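Closing on a lease this month, so a thread on what I learned renting a small storefront. Some of it may help someone else.

I run a two-person framing shop. We were on Groseck Street for 9 years. The building sold in August and the new owner wanted the whole ground floor for one tenant.

I looked at 27 listings. Most were wrong on paper and I should have crossed them off before driving over. I kept going anyway, mainly to see what the blocks were like in the middle of the afternoon.

Drinks:

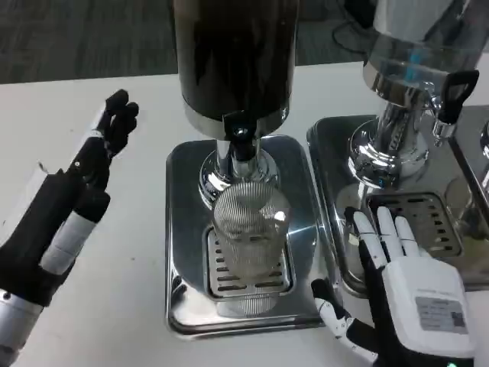
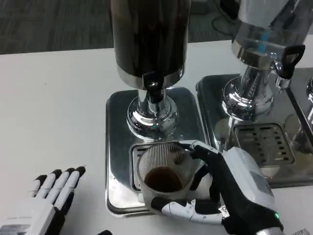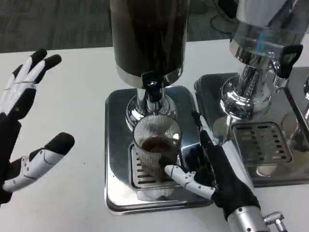
First thing: ask how the square footage was measured. One listing on Kuster Avenue included a share of the hallway and the stairwell. The part I could put a workbench in was a lot smaller than the number on the sheet.

Second: base rent is only part of it. Ask for the last 2 years of common area charges in writing. One landlord sent them the same day. Another told me they were "pretty stable" and never sent anything. I dropped that one.

Read the part about heating and air. In the first draft of my lease, I was responsible for replacing the rooftop unit if it failed. The unit was older than my business. We settled on me paying for servicing and the landlord paying for replacement.

If you have any kind of dusty or smelly work, get it named in the use clause. "Retail" did not cover cutting mat board and wood molding. It took one sentence to fix, but it would have been a problem later if a neighbor complained.

Check the back door. I mean go and open it. Glass comes to us in crates, and at the Jinness building the rear door opened onto a set of steps with a turn in the middle. The listing said "rear loading."

Signs: find out what the city allows and what the landlord allows. Those are separate answers. My old sign is too tall for the new place by 2 inches, so it's going to the sign painter to be cut down.

Parking matters more for pickup than for drop-off. People carry in a poster tube and carry out something four feet wide. I asked for one short-term space by the door and got it.

I paid a lawyer to read the final draft. It cost less than a month of rent. She found that the renewal option had to be exercised by certified mail in a very short window. We got the window made longer.

Someone asked about the personal guarantee. Yes, I signed one. I asked for it to end after the third year if I've paid on time, and they agreed. The first broker I worked with told me not to bother asking.

Also asked: no, I did not get free months. I got the floor redone and new lighting at the front, which I needed more. Get that kind of work listed as an exhibit with a completion date.

We move the saw and the mat cutter first, then the stock. Orders already in the shop will be finished at the old place. New orders start at the new address once the phone line is moved.

Posted 3 March 2018

Contact | Terms | Back to top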